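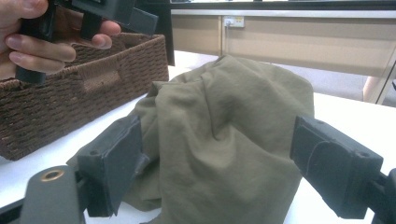
Several readers of the last edition wrote in to ask whether the pile has to be sorted before the first fold, or whether each piece can be taken straight off the top. Take it straight off the top. Sorting comes at the end of this section, when the pieces are already flat and easy to tell apart.

4.2 Folding from the pile

Before you start
You need a clear stretch of tabletop, up to 90 cm wide, and the Ludari folding card from the front pocket of the Skaltomine basket. Wipe the table and let it dry. Remove the paper band from the card the first time you use it.

1. Set one bunched piece down in the middle of the table. Leave the basket at the far side, within reach.

2. Look for a loose flap or a free edge low on the pile. Lift it clear and follow it with your fingers until you reach a corner.

3. Hold that corner and slide your other hand along the hem to the next one. Raise both corners and let the rest of the cloth hang.

4. Shake twice, gently. Lower the cloth to the table, bottom edge first, and draw it toward you.

5. Smooth from the center out with a flat hand. Deep creases may need a second pass.

6. Lay the card along the top edge, centered. Fold the left side over it, then the right.

7. Slide the card out before folding upward. Fold the lower third up and the upper third down over it.

Note: Thin cloth slips on a smooth white top. Put the Huvitmont mat underneath, ribbed side down.

Caution: Do not pull a piece out of the heap by a single thread, loop or label. Seams can open under the strain.

Caution: Keep the card away from irons. It warps if it is left on a hot surface.

Large pieces
For anything longer than the table, fold once in the air at step 3 - corners to corners - and carry on from step 4. The card is not used for these.

Stacking and sorting
Stack no more than 5 folded pieces before moving them to the basket. Place the folded edge toward the handle side. Dark and light pieces can share a basket once they are fully dry, but keep damp ones out and hang them again.

If a finished piece will not lie flat, open it and go back to step 5. For lining replacement, see section 4.3.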